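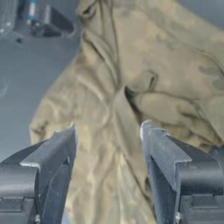 Häufige Fragen zu Sendus (Textilien falten, zweiarmig)

Stand Oktober, wird laufend ergänzt. Fehler bitte melden, Adresse unten.

Was ist Sendus?
Ein Lernverfahren fürs Auffalten und Zusammenlegen von Kleidung. Zwei Arme, ein Modell. Input nur Kamerabilder und Gelenkstellungen, keine Tiefenkarte. Trainiert auf vorgeführten Abläufen.

Wie viele Demos stecken drin?
262. Davon 38 mit Fehlgriff und anschließender Korrektur, die haben wir absichtlich drin gelassen. Ohne sie kippt die Erfolgsrate beim Start aus dem Knäuel deutlich.

Und die Erfolgsrate?
83 Prozent bei T-Shirts aus zufälliger Startlage. Gezählt wird nur, wenn das Teil am Ende gefaltet liegt und niemand eingegriffen hat. Hosen: noch keine belastbaren Zahlen, bitte nicht danach zitieren.

Warum beide Arme gleichzeitig?
Einarmig geht auch, dauert aber länger und zieht den Stoff schief. Das Modell gibt die Bewegung für beide Seiten in einem Schritt aus – kein Master, kein Slave. Kollisionen fängt Addo ab (unsere Steuerschicht, siehe unten). 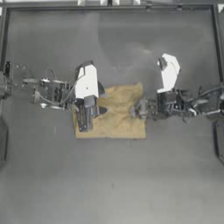
Beide Greifer am Stoff, Blick von der Kopfkamera.

Was macht Addo genau?
Nimmt die Vorgaben vom Modell, prüft Abstände, glättet, schickt raus. Lernt selber nichts. Kann man auch ohne Sendus nutzen.

Klappt das mit gemusterten Stoffen?
Ja, mit Einschränkung. Tarnmuster ist fies, Falte und Fleck sehen fürs Netz oft gleich aus. Am Kragen gehts meist gut, am Ärmel verwechselt es öffter mal Saum und Muster. Einfarbig ist leichter.

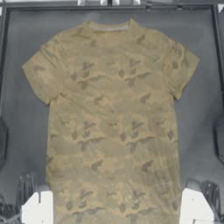
Foto: Projekt Sudetti / Stoltex

Welche Stoffe habt ihr getestet?
Vor allem Jersey. 4 Materialgruppen insgesamt, Liste liegt beim Datensatz. Nichts Elastisches, nichts mit Reißverschluss.

Wie erkennt das Modell, ob es eine Lage oder zwei gegriffen hat?
Gar nicht direkt. Es gibt keinen Kraftsensor in den Fingern. Es bleibt das Bild der Handgelenkkamera und die Öffnungsweite beim Schließen – die ist bei dünnem Stoff ziemlich ungenau. 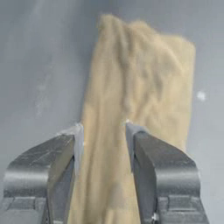 Deshalb der Zwischenschritt nach dem Griff: kurz anheben, nochmal schauen, dann erst ziehen. Kostet Zeit, bringt aber mehr als jede Änderung am Netz, die wir probiert haben. Wer den Schritt abschalten will: Parameter recheck auf 0.

Gibts den Code?
Addo ja, Sendus nach der Begutachtung. Gewichte vermutlich auch, ist mit Stoltex noch nicht endgültig geklärt.

Kann ich eigene Demos beisteuern?
Momentan nur mit gleichem Aufbau, also gleiche Greifer und gleiche Kamerapositionen. Andere Formate können wir grad nicht einlesen. Kommt evtl. später.

Kontakt?
Übers Formular auf der Sudetti-Seite, Betreff „Sendus“. Antwort kann dauern.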